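24/01/2021

Spent the better part of the afternoon on the pinboard, which has been waiting to go up in the hall at Hiltodby since before Christmas. Wajid Lodhi sold it to me for 10 dollars and described it as "basically new," a phrase he also uses about his car.

I had pictured a ten-minute job. First I had to take down the old one, with its crop of takeout menus from places that have closed and a parking notice from Odthorpe I would rather not discuss. The menus went in the recycling. The notice went in a drawer, where it can mature until March. Then the pins: 46 of them in the jar, and 9 with no heads, so I lined the survivors up on the windowsill and felt like a man running a very small army.

Yasir Swati called while I was at it to ask whether I'd sent the Zanside forms. I said I was organizing my paperwork, and let him take from that what he liked.

Tomorrow it gets its first real notes. A board with a thin black border deserves better than a coupon for carpet cleaning, though I expect the coupon will be up there by lunch.

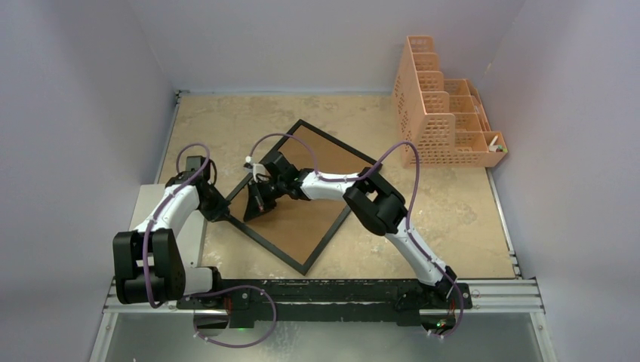

Does a square board have to hang straight? Mine will, after a fight. Hung on its corner like a diamond it looks very smart and holds almost nothing, as every sheet of paper in this house has been cut by people who believe in right angles.

So, straight. I marked the wall in pencil, stepped back, and found that the wall itself leans. I measured from the ceiling, then from the floor, and got two answers that will never be friends. Went with the ceiling.

Supper was soup. The pencil is still somewhere in the hall, and the old board is in the bathtub until I think of a place for it. Must call Yasir back about those forms.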